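Visit to the Nosby refurbishing shop, 2019-06-11

Four of us from the Aliyu repair club went out to see how Nosby takes in old desktop computers and gets them ready to go out again. 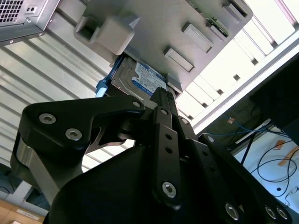
A 3.5-inch drive in the bay, with a blue connector beside it.

Nosby rents the back half of a building on the Hurnitz road, behind a tile store. Parking is on the side and the door is not marked, so we walked past it twice. Obinna Usman let us in. He runs the floor and gave us most of the tour, and Ese Nwosu from the parts desk took over when he had to answer the phone.

Intake comes first. Machines arrive from offices and schools on pallets, usually with no cables and often with no paperwork. Each one gets a ticket number, and the number follows it until it leaves or is broken down for parts. The shop tried stickers on the side panels for this and gave up when panels got swapped between machines. The ticket is now stuck to the chassis itself.

Next is cleaning, which is done in a separate room with its own air line. It was loud in there and we did not stay long. Fans are held still while they are blown out. Power supplies are blown out through the vent grille and are never opened. A power supply that rattles or smells goes straight to the scrap bin.

Most of our time was spent on drives, which was what our group had asked to see. Every drive that comes in is pulled and erased on a separate bench before anyone does anything else with the computer. The erase takes hours on the larger ones, and the bench runs overnight. Ese said they lose more drives to bent connectors than to bad sectors, mostly from people pulling on the lead and not on the plug. She keeps a tray of damaged ones and passed a few of them around.

Drives that pass go back on a shelf sorted by size. They do not return to the machine they came from. The 3.5-inch drives, Western Digital Blue and others, go into desktop cases, and the smaller ones are kept for laptops. Modupe Ugwu asked whether brands were kept apart. They are not. Only capacity and hours of use matter to the shop, and both are written on the ticket.

Obinna then talked about drive bays, and this turned into the longest discussion of the day. Some cases use a plastic cage that holds the drive by its sides, some use rails, and some older ones need four screws. The shop likes the plastic kind for speed, but the tabs get brittle and replacements are hard to find. Kurnex used to sell a bag of mixed clips that covered most of the common cases. They stopped in April, and Ese has been saving clips from scrapped machines since then. Yakubu Olaniyan said our club has a box of them in storage and offered to send it over.

The last stop was the test rack. Finished machines run for 30 minutes with the side panel on, then get a restart and a check that the drive is still seen. A failed check sends the machine back to the bench with a note. Bukola Omoregie wanted to know the most common fault at this point, and the answer was a data cable that had not been pushed all the way in.

We finished with coffee in the front office and a short talk about prices. Nosby sells mainly to small businesses. Clubs can buy untested machines in lots of 20, pickup only, and bring back what they cannot use. Obinna will email the current list to Modupe.

Wear closed shoes if you go. Visits are by appointment and last two hours. The tile store will not mind if you use its lot, but stay out of the spaces by the loading door.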